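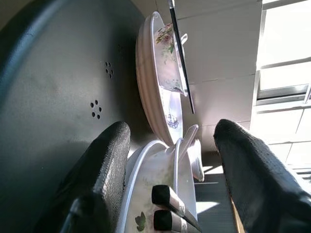 Textured fingers open over a bowl and chopsticks, fluted dish and teacup beyond.

Tondemo > Bench practice > Handling breakables

Cultus Bench Rules: Breakables
Edition 2
Item no. 3130

A set of rules for people who have given a robot arm a pair of fingers and then, against their mother's advice, put crockery between them.

The set comes as 12 stiff wipe-clean cards on a ring, a wall sheet, a pad of start-up slips and a slim book explaining how to make the rules your own. It is written for arms that pick and place cups, bowls, spoons and other things that make an unhappy noise. It suits labs, teaching rooms, small packing lines and anyone writing a site procedure from a blank page at four in the afternoon.

Edition 2 replaces the original from 1 Aug 2019. If you own the first one, see "Swapping the old set" further down.

What the cards cover

Before power. Who is in charge of the arm, who is merely standing near it, and how the rest of the room can tell the difference. The stop button gets pressed on purpose at the start of each shift, by a person, with a finger. Looking at it from across the room and nodding has been withdrawn as a method.

Fingers and pads. Checking grip pads for wear, dust, glaze chips and stickers. Textured pads hold grit very well, and grit writes on a glaze. The card has a space for the pad type you use and the date it went on. Please fill it in. We have seen a good many cards where the space contains a drawing of a cat.

Force and speed. A table to complete for each class of item, with a line for who tested it and on what. The numbers are left blank and will stay blank. Customers write to ask for "a sensible default", and our sensible default is that you find out using a cup you don't like.

Thin and awkward items. Chopsticks, spoon handles, cup handles, stirring rods. Anything long that lies across something round will roll or pivot when its neighbour is lifted. The card asks you to decide the order of picks before the first one, and to write down what the arm does if an item is no longer where it was.

Nested and stacked ware. A cup sitting inside a dish counts as one load until somebody has taught the arm otherwise. Treat the weight, the reach and the drop accordingly.

Light. Windows and glossy glaze are a bad pair for a camera. Run the job at the brightest hour you work and again with the blinds down, and sign for both. Botond Bárány, who edited this card, wanted it printed in yellow as a practical demonstration. It is printed in black.

Sight from the wrist. Where a camera rides on the arm, its view includes the fingers, and the fingers hide part of the work. The card sets out how to record what is hidden at the closest approach, and when a second view is needed.

Hands in. When a person may reach into the work area, what state the arm must be in, and who says so aloud. "It's only the spoon" is listed by name as an insufficient reason.

Drops and breakages. Stop, mark, sweep, check the pads, check the floor under the base, log it, start again slowly. Sharp pieces never go back into the area as test objects, however thrifty the department.

Changing the programme. Any change to path, speed, grip or tool sends you back to the first card. So does a change of crockery. New bowls from a different shop are a change, even where purchasing says they are the same bowls.

Leaving it. Park position, empty fingers, key out. An arm left holding a teacup overnight is still doing a job, and should be supervised or relieved.

The blank one. For your own rule. Every site has one, and it usually has a surname attached.

The wall sheet

Carries the same rules in short form, in type large enough to be read by somebody with both hands full. There is a box at the foot for the name of the person responsible. Ruairí Geraghty, in our drawing office, has made the box too small for the word "everyone", after complaints from inspectors.

The book

Written by Jaruwan Kaewkla and Helmut Seidel, who do not agree about gloves. Both views are printed, with a short form for recording which you follow. The rest of the book takes each card in turn and shows a filled-in version from a fairly ordinary bench, followed by a worse one. Readers tell us they prefer the worse ones.

There are two appendices. The first is a breakage log with columns for item, grip setting, operator and what was being attempted. The second is a page on talking to visitors, who will always ask whether it can make tea.

What the set is not for

It does not replace a risk assessment. It does not make your cell comply with the law, with ISO 10218, with ISO/TS 15066 or with whatever your insurer has in the drawer. Someone competent has to look at your arm, your tool, your room and your people, and then write things down. The cards help with the writing down and with what happens on an ordinary morning afterwards.

It is also unsuitable for hot liquids, knives, glass under pressure and anything belonging to the director's grandmother.

Details

Cards: printed both sides, rounded corners, wipe-clean finish. Dry-wipe pen is fine. Biro is permanent, and so is your handwriting.
Ring: steel, opens by hand. Hang it by the bench, outside the reach of the arm.
Wall sheet: matt, so it can be read opposite a window. Supplied rolled.
Start-up slips: tear-off, gummed pad, with carbon copy.
Book: stapled, lies flat.
Language: English. A German text is in preparation and has been since July.

Swapping the old set

The first edition told users to check the pads "regularly", a word that turned out to mean anything from hourly to Christmas. The new card names the moments: at start-up, after a drop, after a change of item and at the end of the shift. The card on light is new, and the old card on tidiness has been folded into the others, where it may finally be read. Almost everything else has been reworded.

Return the old ring with its cards and we will take the postage off the new set. Keep your filled-in logs. Your inspector will want them, and they are yours.

Often bought with it

Pridedent pad gauge. A small toothed gauge for judging wear on textured finger pads. Press, look, compare with the line. Comes on a cord, which you will be tempted to remove. Leave it on.

Reuter floor tape. Marks the edge of the work area. Sticks to most smooth floors and comes up cleanly if warmed first. Lay it where the arm can reach with the tool on and an item held, which is further out than people like.

From people who use it

"We had a perfectly good procedure and it was in Relu Gavrilă's head. Then he went on holiday. The cards took an afternoon to fill in and he has corrected only the spelling." Teaching workshop, first edition

"The blank card now says NO SINGING TO THE ARM. I can't go into it." Packing room, first edition

"Good, dry, useful. Ring is a bit stiff." Ceramics test bench

The ring is still a bit stiff. It has been looked at, and the alternative was a ring that let go of the cards.

Ordering

Order by item number through the Tondemo counter or your usual supplier. Single sets are sent flat, apart from the wall sheet, which travels in its own tube and arrives when it arrives. Extra start-up slips and replacement cards can be ordered separately. Give the card title and say whether it was lost, worn out or dropped in something, as the drawing office likes to know.

Sites with more than one arm should have a ring for each. Sharing a ring leads to walking about with it, and then it lives in somebody's coat.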